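Thread: Refilling bottles at a shared desk, worth it?
17 replies · 80 shares

trunholm_pete
Our office in Trunholm stopped buying cases of water in March. Now everyone is supposed to refill. I mix a drink powder at home and bring it in. How long do you keep one plastic bottle going before you toss it? 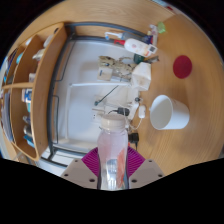
Clear bottle, white cap, plain mug on the desk.

gridline
I keep mine two weeks. After that the cap starts to smell no matter what I do. Wash the threads with a brush — that's where the gunk sits.

Sikach_Sue
Two weeks is too long for anything with sugar in it. I rinse mine at lunch and recycle it at the end of the day. Plain water is different.
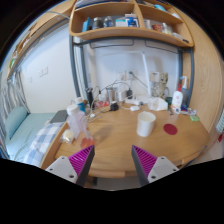 I also quit leaving drinks out overnight. We had ants in the break room all last summer, and the cleaning crew only comes by at 6 a.m.

gridline
Mine is sugar free, so no ants. I think you're throwing out perfectly good bottles.

mossback
Both of you should buy a steel one. I got a Nistor with a wide mouth and it goes in the dishwasher.

trunholm_pete
Tried steel. It dented and I didn't like the taste. There was a piece on this in the Flarnari newsletter if anyone wants it.
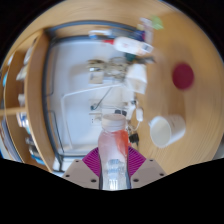

Vol. 2, No. 2

They said to go by the cap. If it's cracked or won't seal, get rid of the bottle. Nothing in there on drink mixes, so I guess Sue and gridline can keep arguing.

Sikach_Sue
I'm still rinsing at lunch.

3 more replies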